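Search this site
Go

Member Newsletter
2023-04-23

Booking your own theatrical run: what we learned from Vilurel

Several members have asked how the four-wall and split-door bookings for Vilurel worked out over the winter. The run is finished and the last theater has paid, so we can go through it now. The film is a feature drama, shot with a small crew and finished without a distributor attached.
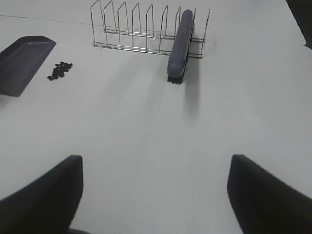
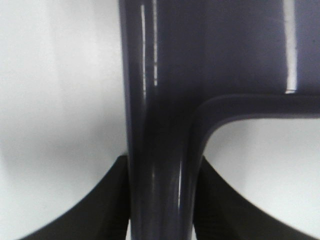
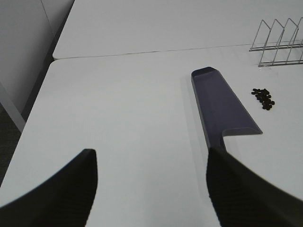 A reply to the last newsletter argued that a theatrical run for a film this size is a waste of money, that audiences will wait for it to stream anyway, and that the producers would have done better to put the same cash into online ads. It is a fair point and the figures below don't fully settle it. The producers did not expect to get rich from theaters. They wanted reviews, an audience in the room, and a record of ticket sales to show the people they will ask to back the next film.

How the deals were set up

There are two common ways for a filmmaker to get into a theater without a distributor. In a four-wall deal you rent the room for a flat fee and keep all the ticket money. In a split-door deal you pay nothing up front, or a small minimum, and share the box office with the house. A four-wall puts the whole risk on you. A split puts some of it on the theater, which will want to see that you can bring people in before it gives you an evening slot.

Vilurel played one four-wall week and the rest were splits. The four-wall was at the Charvát, which has 169 seats in its main room. The producers picked it for the location and for the local paper, which still reviews anything that plays a full week. They got the review. They also had some very thin weekday matinees. In hindsight they would have asked for evenings only and paid less for them. The Charvát was open to that kind of booking, but the question came up too late to change the contract.

The split houses were found by writing to programmers directly. The producers sent short emails with a trailer link, a screener link, the running time and one sentence on who in that town might come. Most got no answer. A second email two weeks later got more replies than the first one did. Phone calls during the afternoon, before the first show, worked better than either.

In the end the film had 29 bookings, most of them for a single night. December was very hard. Screens fill up with holiday releases, and programmers who liked the film simply had no room. If you are planning a run of your own, start it earlier in the fall or wait until the new year.

Files and delivery

Budget for this properly. The DCP was made at Serkitz, and the first version went out with the surround channels in the wrong order. The first theater caught it at the tech check and the fix was quick, but a corrected drive had to be shipped overnight. Watch the whole DCP in a real theater before you send any copies. Two minutes of the opening is not a check.

Make a version with open captions too. Three of the houses asked for one, and one of those sold more tickets to the captioned show than to the other.

Keep a spare drive at home. Drives come back late, and sometimes they go to the wrong theater. Houses that take delivery by download are easier, but ask how long it takes them to ingest the file. One needed it eight days ahead.

Ticket reports and getting paid

Ticketing for the one-night shows was handled through Dandomance, apart from the houses that insisted on their own system. It kept the numbers in one place and made it possible to see sales by day. The pattern was about the same everywhere: a small bump when the show was announced, nothing for a long time, then most of the sales in the last three days. Try not to panic and discount the tickets a week out.

Payment was slow. Put a due date in the agreement, even if the agreement is only an email, and ask for the box office report the morning after the show while the manager still has it open. Two theaters took more than three months to pay. Both did pay in full.

The best single night drew nearly 200 people. It was a split-door show in the town where the film was shot, and a lot of the audience had been extras or had lent a house or a car. The worst nights were in cities where the producers knew no one and relied on the theater's own mailing list. A local partner made a bigger difference than any ad. A book club, a choir or a film class will do, as long as somebody there is willing to send a message to their own people.

After the theater costs, the shipping and the DCP, the run came out slightly behind. Add the merchandise table and it was a little ahead. Travel is not included, and the producers paid for most of that themselves.

The booking email template and the blank box office report are in the members' folder. Please change the wording of the email before you use it, as some programmers have now seen it several times.

Comments (3)

Anonymous
Were the splits 50/50 or did it vary? I've been offered 35 to the filmmaker with a minimum and can't tell if that's normal.

Reply from the editors
It varied. Most were 50/50, and the low end was 40. We would ask them to drop either the minimum or the split.

Anonymous
Agree about calling in the afternoon. We got four bookings that way after a month of emails.

Recent items
Music rights: clear them before the picture lock
Spring work-in-progress screenings, call for cuts
Do you need a sales agent for a short?
Shared gear list, updated
Errors and omissions insurance for small features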